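We brought Ullura home in October, and I have been meaning to write about her ever since, except that writing requires a free hand and she likes to lie on the left one. So you're getting this in pieces!

Some background. I was not looking for a cat. I'd gone to the shelter in Vergara to drop off a bag of old towels and a half-used sack of kibble from my sister's place, and I was going to be in and out in ten minutes. The woman at the desk asked if I'd mind carrying the towels to the back, where the laundry is, and the way to the laundry goes right past the senior cats.

There were 11 of them that day. Most were asleep. One, a gray tabby with a torn ear and the loudest purr I have ever heard through a closed door, stood up on her back legs and put both paws on the glass. The card said she was thirteen, that her owner had moved into a care home, and that she was on thyroid pills. Her kennel number was 1569. I remember it because I wrote it on my hand so I could call about her, and then I didn't bother calling. I just turned around and asked for the paperwork.

I know people worry about adopting an older cat. I did too! I sat in the car with her carrier on the seat next to me and thought, what have I done, I have a lease that allows one pet and a work trip in two weeks. But she slept the whole way, and when I opened the carrier in the kitchen she walked out, ate a full dish of food and went looking for a bed. She picked mine. She has not given it back.

The pills were the part I was dreading. My last cat, Orex, could spit a tablet across a room. Emiliano Godoy, who runs the foster program at Vergara and has medicated more cats than anyone I know, gave me a trick that has worked every single day so far. You put out two treats, plain ones, first. Then the treat with the pill tucked inside. Then one more plain one right away, so she's already thinking about that and swallows fast. She takes it twice a day, once with breakfast and once at night before I turn the light off, and I swear she reminds me if I'm late. 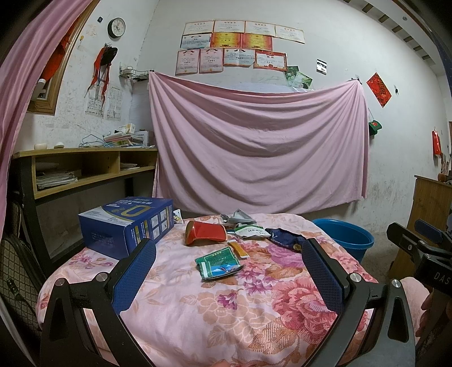
*Pink peonies all over the quilt, and a blue box on top.*

The first vet visit went better than I hoped. She weighed a little less than they wanted, so we switched her to the wet food with the higher protein, and I warm it for a few seconds to bring up the smell. (Older cats lose some of their sense of smell, which I had never known. It explains so much about why Orex got picky near the end.) Her blood work is due again soon. The vet also said her back teeth look pretty good for her age, and I was ridiculously proud, as if I had brushed them myself for thirteen years.

She does have opinions. She won't use a covered litter box. She will use an open one, but only if it's on the far side of the bathroom, and only if the door stays wide open. She hates the vacuum and loves the hair dryer. She'll sit through a whole movie on my lap and then leave during the last five minutes. I bought her a set of carpeted steps for getting onto the couch, a Plostumeck in the small size, and for the first week she used them as a place to put her chin. Now she goes up them and jumps down the other way, so I've put a folded blanket where she lands.

What has surprised me most is how quickly she settled into the day. By the second week she knew the sound of my alarm, my neighbor's key and the cupboard with the good treats. She waits on the bath mat while I shower. When I read, she tucks herself behind my knees and starts that purr – the one from the shelter – and I have to turn up whatever I'm listening to.

The work trip came and went. My sister stayed here and sent me so many photos that my phone ran out of space, and I was glad to have every one of them.

If you're anywhere near Vergara, please ask to walk past the senior room. When I stopped in last week with more towels, there was a big orange boy in the second kennel from the door who would very much like to be scratched under the chin. I did my best, but he could use a lot more of it, so go say hi!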